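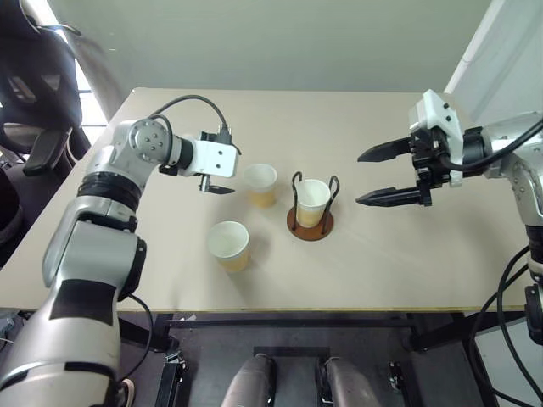 What does a cup holder do for a paper cup that the cup can't do on its own?
It gives the cup a wider footprint and a handle, so it tips less easily and can be lifted by something other than its own wall.

Threads > Tableware > Paper cups
Feed Topics Saved Log in
Search posts Search

Tarawneh
4th January

1/ Notes on paper cups and wire holders, from the coffee point at Plellgate. We go through cups by the 2000 carton, so small faults get repeated a lot.

2/ A paper cup is a cone with the narrow end down. That makes it stack, and it also makes it top-heavy when full. The liquid sits higher and wider than the base supporting it.

3/ Empty is a different problem. An empty cup has almost no mass, and a sleeve catching the rim is enough to move it. Most of the ones I pick up off the floor were empty.

4/ The holder in use is the Prerko. Round wooden base, brown, with two looped wire handles in black that come up on either side of the cup. The cup stands upright between them.

5/ Test: cup on a board, raise one side of the board until the cup goes over, note the height of the raised side. Same cup, same fill, with and without the holder. The holder wins at every fill level I tried.

6/ The margin is largest when the cup is empty. The base is doing nearly all of the work there. At a full cup the gain is smaller but still worth having.

7/ Fill used for the main runs was 400 ml of cold water, in the large size. Please don't do this with coffee.

8/ Loop height matters more than I assumed. If the loops stop low on the cup, the top can still lean. If they go above the rim, they get in the way of a lid. Check this with your own cups before ordering a set.

9/ Two handles means you can pass it. One person holds one loop, the other takes the opposite one, and no fingers go on the hot wall. With a bare cup somebody always ends up gripping the rim.

10/ Squeeze is the other failure. A bare paper cup goes oval when gripped hard near the top, and the level rises. Lifting by the wire puts no squeeze on the paper.

11/ We also had a Rurkik, which is a molded plastic sleeve with a single handle. Better grip on the cup, worse on the table, as its base is no wider than the cup's. Fine for walking. Poor for parking.

12/ Our cups are white at the rim and tan-brown toward the base. The darker part hides drips, so look at the base before you set one on paperwork.

13/ Spacing. Loops stick out, so a cup in a holder needs more table than a bare one. Leave a gap of 2 inches between a loop and the next cup. Less than that and you will hook the neighbor when you lift.

14/ Keep them back from the front edge of the table too. I use 2 hand widths.

15/ Turn the handles so they run left to right as you face the table. A loop pointing at you is the one your cuff finds.

16/ Cleaning: wipe the base and dry it right away. Do not soak it. Ours were left in the sink over a weekend in November and one now rocks on a flat surface.

17/ If yours rocks, put it on glass and find the high side. Light sanding on the underside, flat block, fine paper. Felt pads also work but they pick up syrup.

18/ Storage: the holders don't nest because of the wire. The cups do. Budget the shelf for the holders.

19/ Still open: whether a heavier base would let the diameter come down. I have an offcut of oak and will try it when the board is free. Numbers go in this thread.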